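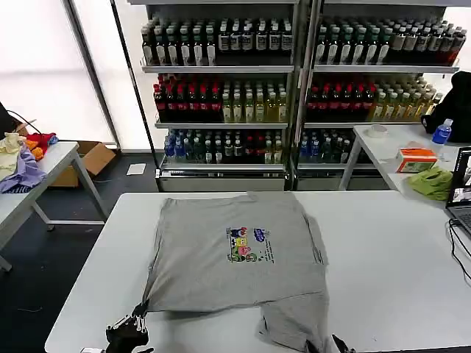 I gave up buying clothes in April, mostly to see if I could, and I'm still going! The first few weeks were rough (I had a Trendgate cart sitting open for days) but then I started mending things and got a bit hooked. My neighbor Maximiliano Aravena lent me his sewing machine and showed me how to take in a waistband, which I've now done to three pairs of pants - one of them twice.

So far I've put $300 aside that would have gone on sweaters I didn't need. A few of you asked what I do about gray tees going thin at the collar. I turn them into sleep shirts and carry on. Socks are harder, and I'd love your darning tips, so hit reply and send me whatever you've got.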